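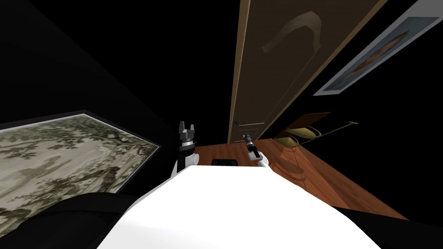 Home | Department | Undergraduate | Projects | Staff | Search

Print this page | E-mail this page

Who Goes to the Maths Help Room, and When?
Second-year group project report
Rizwan Rind and Junaid Yousafzai, Telden College

1. Why we did it

The Help Room is on the ground floor of the Siddiqui Building and opens in the afternoons from two until five. Any first-year may walk in with a question and a postgraduate will help. The department handbook calls it "a popular and valued service". We both spent a good part of our first year in there and remembered it as either deserted or impossible to sit down in. We wanted to know which weeks were which, and whether the people who stayed away had a reason.

2. What we did

Our first plan was to use the signing-in book. Students are meant to write their name, course and time of arrival. The book for last autumn contains a great many arrivals at "2ish", several drawings of a horse, and one visit by Isaac Newton (Mechanics, repeat attendance). We gave up on the book.

Instead we sent a short questionnaire to first-years through Oris, the college timetable system, and had 30 replies. Two came from the same person, who had changed his mind in between, and with his agreement we kept the second. One more was blank. That left 28 to work with. We also talked to four of the postgraduates who staff the room, mostly while they were trying to eat lunch.

3. What we found

Of the 28, 14 had been to the Help Room at least once by the end of November. Nearly all of those went in the two days before a problem sheet was due. Sheets are due on Monday at noon and the room is shut at weekends, so in practice this means Friday afternoon, when the queue goes out of the door and past the vending machine.

The other 14 gave various reasons. The commonest was not knowing where it was. The sign says "Study Support Hub", a name we have never heard anyone use. Next came worry about asking something stupid. We put this to the postgraduates, who said that the question they get most often is whether the stapler is free.

Students who had been once tended to go again. One wrote that she went in for help with a limit and came out with a study group, "which was worse for my evenings but better for my marks". We did not ask for marks and can't check this.

4. Problems with the project

Our sample is small and made up of people who answer questionnaires. Question six asked "Do you not find the room unhelpful?" and we have left the answers out, as neither of us can now say what a yes would mean. We agreed that Junaid would do the charts and Rizwan the writing — the charts are in the appendix, and they are better than the writing.

5. What we would suggest

Move one Tuesday's worth of staff to Friday. Change the sign back. Put a map on the front of the first problem sheet, where people will see it while looking for the deadline.

We would also like the stapler replaced. The present one is a Stetex and has been jammed since before we arrived.

Appendix: charts and questionnaire (paper copy in the project office)

Contact the department | Copyright Telden College | Back to top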